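Home | News | Workshops | Stockists | Contact

Killalholm, 28 April 2026

MAMO OPENS LINEN REPAIR AND REUSE COUNTER IN KILLALHOLM

Household textile firm Mamo has opened a counter at its Trullbridge shop where customers can bring in worn bed linen for mending, resizing or cutting down into smaller pieces. The service is open to anyone, whether or not the linen was bought from Mamo.

Sheets, quilt covers and pillowcases are accepted if they have been washed. Staff check each piece for thin patches, open seams and failed closures, then give a written quote. Most simple repairs will be ready in 11 days. Larger jobs, such as turning a double quilt cover into a single, take 14.

Mamo ran a trial of the service last September and took in 2749 pieces, nearly all of them cotton. Printed florals were among the most common items.

"People hold on to a pattern they like," said Sulastri Sembiring, who manages the counter. "If the middle of a sheet has gone thin, the sides are often still good, and we can get two pillowcases out of them in the same print."

White cloth with purple tulips in a soft watercolour style is one of the prints shown with the launch.
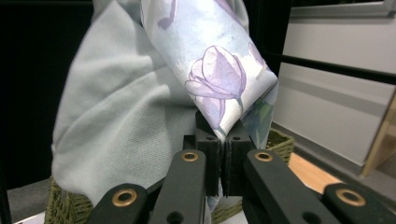 What to bring

Linen should be clean, dry and folded. Customers are asked to mark any small holes with a safety pin or a piece of coloured thread. Wool blankets, feather doonas and mattress protectors are not accepted at this stage.

Offcuts can be returned to the customer on request. Anything left over goes to Zulmont, which shreds cotton for cushion filling.

Quotes are free. Bookings are needed only for orders of more than 14 pieces.

Last updated: 28 April

Recent items
Winter hours at the Trullbridge shop
Zulmont to collect cotton offcuts
Beginner hemming workshop: places available
Care guide for printed cotton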